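Pre-Ride Safety Checklist for Club Track Days, With My Comments

I've been doing gate inspections for our little club at Conwood since last July, and people keep asking me for "the list" the night before an event. So here it is, the same one I carry on my clipboard, with my own notes under each item. Go through it at home with a cup of coffee. You'll have a much nicer morning than if you do it at 6:30 with me standing over you!

1. PAPERWORK
Signed waiver, license, medical card, emergency contact.
Comment: Print the emergency contact clearly, please. I had one last season that was either a phone number or a drawing of a fence. If you ride for a team (hello, Jidport people) I still need one form per rider, and the team manager can't sign for everybody.

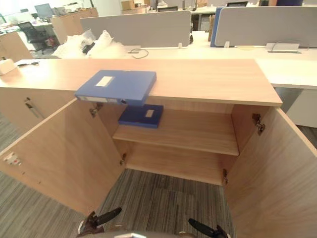 Blue file box on top of the cabinet, both doors open.

2. TIRES
Tread, sidewalls, valve caps, pressure set cold.
Comment: Metal valve caps only. Plastic ones fail inspection, and I do keep a few spares but I run out fast. I look hard at the edges of the rear, where it gets torn up. If you see cords, go home and buy a tire, I'm not going to argue with you about one more session. Write your cold pressures on a bit of tape and stick it to the tank so you aren't guessing at lunch.

3. BRAKES
Pads, lever feel, fluid, caliper bolts, lever guard.
Comment: Pads need 2 mm at the very least, and I'd much rather see more, especially if you're staying all day. The lever should be firm and not come back to the bar. Squeeze it for a slow count of five. If it sinks, you've got air or a leak and you're not going out. Anyone on a bike over 400 cc needs a front lever guard this year. That one is new and I know some of you missed the email.

4. CHAIN AND SPROCKETS
Slack, wear, master link clip, rear axle nut.
Comment: I measure slack with the rider sitting on the bike, so bring your boots to the inspection line. On most of the bikes I see, 30 mm is a happy number, but your manual wins if it says something else. Kastriot Zupan came through with a beautiful freshly painted swingarm and an axle nut I could turn with my fingers. He was a very good sport about it and he has checked it twice every time since.

5. FLUIDS AND LEAKS
Oil, coolant, drain plug, filler cap, oil filter.
Comment: Plain water or an approved track coolant only. Regular antifreeze is like ice on pavement and takes forever to clean up. The drain plug, filler cap and filter all have to be safety wired. I wiggle every wire, and if it spins in my hand we're doing it over. 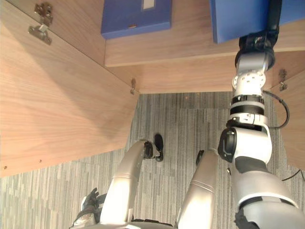
Pale wood cabinet with the blue box on its upper shelf.

6. CONTROLS
Throttle snap, clutch, kill switch, steering stops, bar ends.
Comment: The throttle has to snap shut by itself with the bars straight, full left and full right. Do all three! Cables that feel fine in the middle can hang up at full lock. Kill switch gets tested with the engine running.

7. BODYWORK AND LIGHTS
Fairing bolts, belly pan, mirrors off, lights taped or removed.
Comment: Painter's tape is fine on lights. Duct tape is allowed but you'll hate yourself later. Numbers go on the front and both sides, and they need to be readable from the tower. The Krajčí kids had gorgeous silver numbers on a white bike and timing missed them all morning.

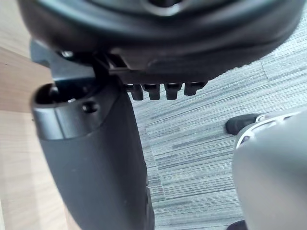
Photo: Weleo

8. RIDER GEAR
Helmet, suit, back protector, gloves, boots.
Comment: Helmet liner in good shape, chin strap not frayed, no cracks in the shell. If you've dropped it hard or crashed in it, tell me and let's talk. Two-piece suits must zip together all the way around. Gloves have to cover the wrist, and I'll tug on them, so don't be offended.

9. PIT SPACE
Fire extinguisher, fuel cans, stands, generators, pets and kids.
Comment: Extinguisher out where people can reach it, with the needle in the green. Fuel cans closed and in the shade. No bicycles or scooters within 300 feet of pit out while bikes are moving.

IF YOU FAIL
Fix it and come back to the same line. I'll recheck only the item I marked, so it's quick, and you keep your sticker spot on the sheet. The line closes at 8:15 and reopens during lunch for anybody still wrenching. Stickers go on the left fork leg, where the grid marshal looks for them.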